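Nomwood 木製調理べら 業務用・施設用

品番 2,543
製造 Brandale木工部
取扱 Beaulieu厨房用品課
掲載内容 2025年9月1日現在

製品概要

Nomwood木製調理べらは、学校、福祉施設、社員食堂および調理実習室での使用を想定した木製調理器具です。炒め物、煮物、ソース類の攪拌など、日常の調理作業全般にご使用いただけます。柄は赤褐色の木地に艶のある塗装を施し、木目の濃淡をそのまま残しました。柄の先端は丸みをもたせ、わずかに平たく整えています。木目および色調には個体差があり、同一梱包内でも濃淡が揃わない場合があります。色調のご指定は承っておりません。

仕様

材質 天然木
表面仕上げ 柄部 透明塗装、へら部 植物油仕上げ
へら部の幅 65ミリメートル
へら部の形状 片側斜め、角丸
梱包単位 6本
つり下げ穴 なし
適合する保管具 Dronum縦型スタンド(別売)

価格

1梱包(6本)3,534円(税込)。送料は納入先の地域により異なります。1本単位での販売は行っておりません。官公庁および学校法人のお客様には、見積書、納品書および請求書の三点を所定の書式で発行いたします。書式のご指定がある場合は、ご注文時に見本を添付してください。

ご使用の前に

初めてご使用になる際は、中性洗剤を含ませた柔らかいスポンジで全体を洗い、十分にすすいだのち、乾いた布で水分を拭き取ってください。へら部は植物油で仕上げているため、使い始めの数回は洗浄時に水面に薄く油が浮くことがあります。品質上の問題はありません。

使用上の注意

加熱中の鍋やフライパンに立て掛けたまま放置しないでください。柄の塗装面が直火または高温の鍋縁に触れると、変色や塗膜の剥離が生じるおそれがあります。
電子レンジ、オーブンおよび食器洗い乾燥機には対応していません。
塩素系漂白剤に浸さないでください。
冷凍食品を砕く、瓶の蓋をこじ開けるなど、調理以外の用途に使用しないでください。
ひび割れ、ささくれまたは塗膜の浮きが認められた場合は、直ちに使用を中止してください。

お手入れと保管

使用後は速やかに洗浄し、へら部を上にして風通しのよい場所で陰干ししてください。引き出しに収納する場合は、完全に乾燥したことを確認してから入れてください。湿ったまま重ねて保管すると、黒ずみやにおいの原因となります。へら部の表面が白く乾いてきた場合は、食用の亜麻仁油またはくるみ油を布に少量取り、木目に沿って薄く塗り込み、一晩置いてから余分な油を拭き取ってください。柄部への塗油は不要です。くるみ油を使用される施設では、食物アレルギーへの配慮をお願いいたします。

仕様変更のお知らせ

本年3月の製造分より、へら部の角の丸みを従来品より大きくいたしました。品番および価格に変更はありません。従来品との混載をご希望にならない場合は、ご注文時の備考欄にその旨をご記入ください。

交換および返品

到着時に破損または塗装の不良があった場合は、未使用品に限り梱包単位で交換を承ります。木目および色調の差異は交換の対象となりません。返品の際は、外箱に貼付された製造票を必ず同封してください。

お問い合わせは、Beaulieu厨房用品課の法人窓口にて受け付けております。

製品写真およびご購入者の声

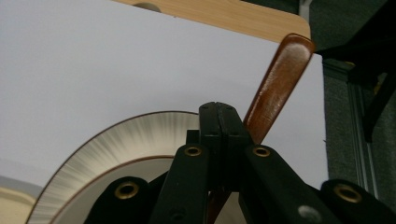 調理実習室で使用しています。以前の品より角が丸く、鍋肌に沿わせやすくなりましたが、玉子焼き器の隅には少し届きにくいと感じます。柄の塗装は今のところ傷んでいません。乾燥に時間がかかるため、午前と午後で分けて使えるよう2梱包を購入しました。つり下げ穴のある型も検討していただければ幸いです。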